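# How to clean and refresh a small bedside cabinet with a glossy top

I live in Wuvusdale, in a rented flat with furniture that belongs to the owner, so I must keep everything in good condition. Glossy surfaces were my biggest problem. They look very nice for one day and then every fingerprint is visible. After some mistakes I found a method which works for me, and I write it down for other people who have the same kind of furniture.

## What you need

- two soft cloths, one for washing and one for drying
- warm water and a few drops of washing-up liquid
- an old toothbrush
- a small screwdriver
- a candle without colour, or a piece of dry soap
- furniture polish for glossy surfaces (I use the one from Stonora, but it is not obligatory)

Please do not use kitchen paper on gloss. I did it for one whole winter and I can still see the very fine scratches when the lamp is on.

## Step 1: Empty everything

Take all things from the top, from the drawers and from the open part at the bottom, if your cabinet has one. People often forget this lower part, and a lot of dust lives there. Put the small things together in a box, so that you do not lose any.

## Step 2: Remove the dust first

Wipe the top with a dry cloth and almost no pressure. If you begin with water, the dust becomes a paste and you push it into the corners. Then open the drawers a little and clean the upper edge of each front with the toothbrush. Go also behind the handles.

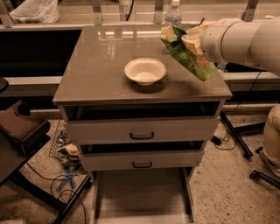

Two drawers, a glossy top and a bowl on it.

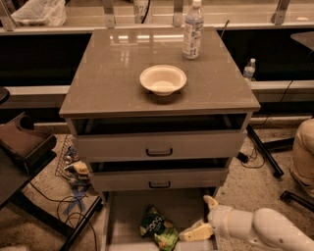 ## Step 3: Wash the top

Put the cloth in the warm water and squeeze it very well. It should be damp but must not drip. Move it in long straight lines from the back to the front, and dry each part immediately with the second cloth. Circles leave marks which you will see in the evening.

For a sticky place, leave the damp cloth on it for one minute and wipe again. Do not scratch it with a fingernail.

## Step 4: Help the drawers to slide

Pull each drawer out completely, if the construction permits it. My cabinet has wooden runners, and I rub them with the candle, five or six times along the whole length. With metal runners you should only wipe them and leave the candle in the cupboard. My neighbour has a Tudose chest with metal runners and wax made them worse.

Before you put the drawer back, check the screws of the handle from the inside. Turn them until they stop, but not with force, or the hole will become too large.

## Step 5: Polish, but only a little

One small drop of polish is enough for the whole top. Spread it, wait 14 minutes and rub with a dry cloth. When I used more, the surface became greasy and the alarm clock was sliding on it.

## How often?

I do the dry cloth every few days and the complete cleaning once in the season. The last time was in October, and the drawers still move easily. The wax I repeat only when I hear the runners again.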